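Teaching a gripper to pick up lunch

Carla Nseir talks with her hands, and when she talks about grasping she talks with two fingers and a thumb, pinching at the air over her coffee. I had come to Trinstead to ask her about one result in the group's new report, and we got to it eventually, but first she wanted me to squeeze a juice carton.

"Go on, pick it up," she said. "Now do it again, but think about it." I did, and of course the second time I was clumsy. She was delighted. "Right? You know how to do it and you can't tell me how. So I'd rather just record you."

Recording people is what her group does. They work with a gripper you hold in your fist, with a camera mounted on it, and you go around using it on ordinary things: snack bags, boxes, drink cartons, baskets. The recordings are then used to train a policy that runs on an arm with the same kind of fingers. No one has to drive a robot by remote control to get the data, and you can do it standing at any table with decent light.

None of that is new, and Nseir is quick to say so. Hand-held collection has been around for a while and plenty of labs do it. What her group did, in a project they call Bururard, was ask which parts of a recording are worth having.

"Everybody wants more," she told me. "More hours, more kitchens, more stuff. I want more too! But we had this pile of recordings, and the policy we trained on it was great at walking up to things and pretty bad at the last inch. It would come in beautifully and then pinch a soft package like it was a brick."

The pile was 2,000 demonstrations, collected on packaged groceries, and most of each one was travel. The hand comes in, the fingers close for a moment, the hand goes out again. Count it in video frames and the training set was overwhelmingly pictures of things that weren't being touched yet.

So they changed two things. The first was how they cut the recordings. A program finds the moment the fingers stop closing, and the frames on either side of it get sampled much more heavily in training than the long glide in. The second change was in what the people holding the gripper were asked to do. Instead of one clean pick per item, they picked the item up, put it down some other way, and picked it up again from there. On its side, on its end, leaning on a bag, upside down. Eight grasps to an item, with no resetting in between.

"I love the no resetting," Nseir said. "When you reset, you put the thing back where you'd like it to be. You can't help it! You square it up to the table and turn the logo to the front. After the third or fourth grasp people stop being tidy, and that's when it gets good."

I asked whether the people collecting minded. She laughed and said the first few were bored out of their skulls, so now they work in pairs and switch off. One of them found that if you talk the whole time you grasp more naturally, and the instructions were changed to encourage chatting. (There's no audio on the recordings. I checked.)

Then there's the result I'd come for. They took 600 of the new regrasp recordings, trained a policy on those alone, and compared it with one trained on the full original set. Both ran on the same arm, at the same table, with packages that neither had seen. Over 100 trials each, the small set came out ahead on soft packages, and by enough that Nseir made the team run the whole thing over with a different person placing the items. It held. On rigid boxes the two were close to even, which she thinks makes sense: a box forgives you.

"I did a little dance," she said. "I'm not going to pretend I didn't. You spend all that time assuming the big pile is your treasure, and then this scrappy little set beats it at the exact thing you care about."

She's careful with it, though. The small set was worse at finding things in clutter, and when the target was far off to one side it sometimes never got there at all. All those long approaches were teaching something after all. The policy the group uses now is trained on both, with the regrasps weighted up, and she expects the right balance will be different for every kind of object. She wants someone else to try it on clothing. "Please, somebody. We've got no time and I'm dying to know."
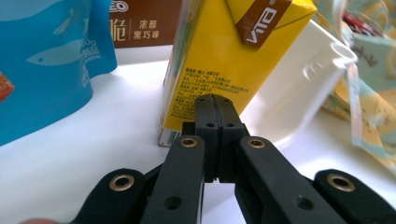
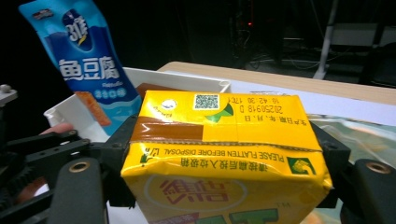 Drink cartons are her favorite test item and she can go on about them for a good while. They start out stiff and boxy, and they get softer with handling, so the fortieth grasp is a different problem from the first. They also have printing on every side, and that gives the camera a strong clue about which way up they are. A policy that has only met them standing on a table, the way the yellow one stands in the first picture, can end up leaning on that clue. The second has the same kind of carton between the fingers with its lettering upside down and creases along the edges where they press, and Nseir would take a hundred like that over another perfect approach. "Look at the wrinkles! The wrinkles are the data," she said. "That's as close as we get to seeing force with a camera."

Seeing force is where the group is headed next. The gripper has no force sensor, and she'd like to keep it that way, partly for cost and partly out of stubbornness. A student project called Mfaume is trying to predict, from the pictures alone, whether a package is being held too hard. It began in May and the early numbers are, in her word, "wobbly." Foil bags are a headache because they crinkle no matter what you do. Paper cartons are going much better.

I asked what she would tell a small lab that was just starting out with one gripper and no budget. She thought about it for longer than any other question I'd put to her.

"Go to the store and buy the soft stuff," she said finally. "Don't buy blocks. And don't throw a carton out when it gets beat up, because you've only just got it interesting. We had one go all the way until it leaked. I was sorry to see it go."

Her group plans to post the cutting program along with the written instructions they give to collectors, once someone at the Verkthorpe office signs off on the license. She had hoped to have it out before we spoke. The recordings will take longer, as there are a lot of them and each one still has to be looked over by a person. When I left she was back at the table, gripper in hand, tipping a bag of crackers onto its side.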